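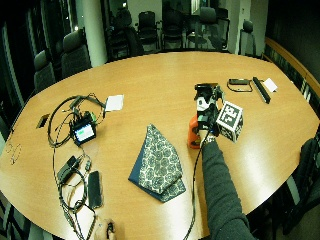
*Fig. 1. Handheld gripper with marker cube, patterned cloth on the table.*

Session 4 notes, Wornano hand kit (supplier: Desel)

- you hold it, do the job by hand, kit logs the movement. No arm needed at this stage
- cloth is the hard case. Folds hide the edges, so go slow
- keep the cube facing out, dont cover the markers with your sleeve
- target: 30 clean goes per group, some 80 in total

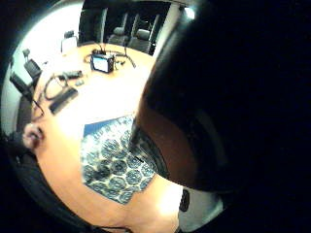 - bad goes: mark them, don't delete. Paju tool sorts them later
- price on the quote is per kit, cables seperate (ask!!)
- compare with Stukesetti kit in July, same cloth task

Read p. 11 before next time.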